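Plarkara feather cushion inserts, reviewed by Fatima Nwankwo

I bought two of the Plarkara 50 cm inserts in April to replace the flat polyester ones that came with our Tindwood sofa. They have had 17 weeks of daily use, mostly by two adults and a kelpie.

The fill
Duck feather with a small amount of down. The cotton casing is tightly woven and I have pulled out five quills in all that time, most of them from the same corner. Weight is good. You can chop the top with your hand and the shape holds until someone leans on it.

Sizing
The maker suggests going up one size from your cover. I put the 50 cm insert in a 45 cm cover and it filled the corners properly. The second went into a 50 cm linen cover and looked underfed from the first day -- I should have ordered the 55.

Daily use
They need plumping. Once every evening is enough, and it takes a few seconds. If you want a cushion you never have to touch, buy the Pranelon foam-core one instead, although I found it too hard behind the lower back. There was a faint farmyard smell out of the bag, gone after an afternoon on the clothesline.

Decorative covers are a separate purchase. The zip on the insert side is hidden under a flap, so it won't catch on embroidery or a loose weave. 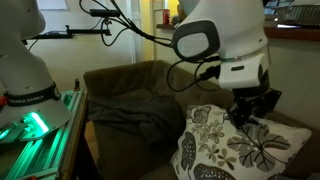
Washing
The label says cold gentle cycle, then tumble dry on low with a couple of tennis balls. I washed one. It took two full dryer cycles and a day in the sun before the clumps broke up. I wouldn't do it in winter.

Verdict
Four out of five. Good colour on the casing too, a plain off-white that doesn't show through pale linen. Order a size up and keep the receipt -- the store swapped my friend's pair without any fuss.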